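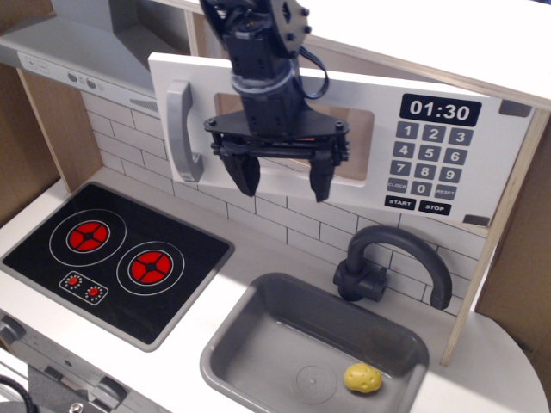
Small kitchen, big ideas

Thaddäus Baumgartner has restored 719 toys, and he still lights up over a play kitchen. "Look at the microwave!" he says, before I've got my coat off. "One minute thirty on the clock. Every child I know thinks that's how long soup takes."

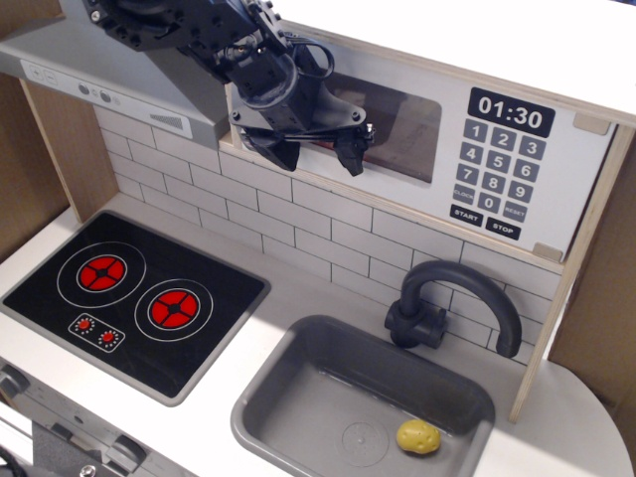 He loves the printed keypad too, with its CLOCK and RESET, and the tiled wall behind the worktop. "Somebody drew all that grout. Lovely, isn't it?" His own first kitchen was a Mavard, bought for about 200 francs one December, and he repainted the hob twice. 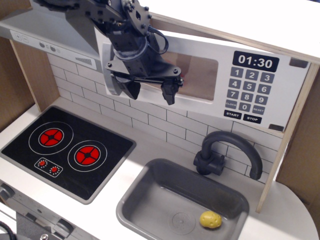

The range hood is what he'd save in a fire. "Plus and minus signs, a little vent grille – my niece turns the fan up before she even starts cooking!" Next he wants to sew oven gloves, if he can find the right cotton.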